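I've been on at Tegwen Ellis for months to let me help clear up after her big suppers, and in June she finally gave in. We did the lot on the wooden table, and I started with the rack because I love the rack. It's one of those grey plastic ones with all the pegs, the sort cafés put through the machine, and she got it from a closing-down sale in Monbridge for a fiver (jealous!).
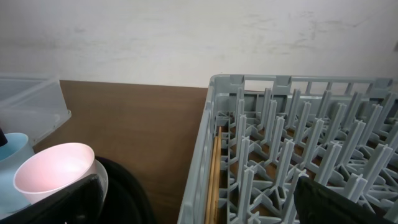 Chopsticks in the big rack

Chopsticks are a pain in a rack like this, they just lie down wherever they fancy. I stand mine in a jam jar at home. Anyway, next job was rubbish, and my rule is one clear tub for all of it, tissues and sweet wrappers and so on, so you only walk to the bin once. 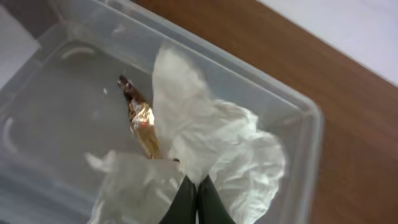 Do you line the tub first?
I never bother, a quick rinse does it.

Then plates. Tegwen stacks hers by size, I go by whatever's nearest, and we had a proper bicker about it over a pot of tea. Her round black tray is brilliant for ferrying things across, and the dimpled top seems like a good idea to a clumsy person like me. 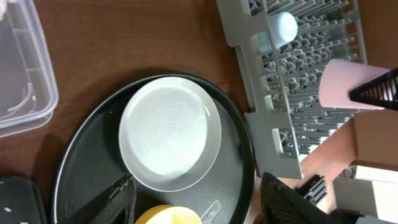 White plate on the round tray

I did 30 minutes of this at home last night and got half the kitchen straight, so I'm calling it a method now. The only thing I still dread is rice. It gets everywhere, and I once found grains in my slipper 9 days after a curry!
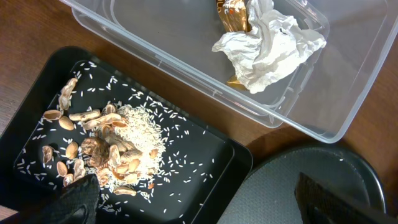

What's the best way to pick up spilt dry rice?
A dustpan and a soft brush, then a damp cloth for the last few grains.

Cutlery drawer next time, if Tegwen will have me back.

Branwen Meredith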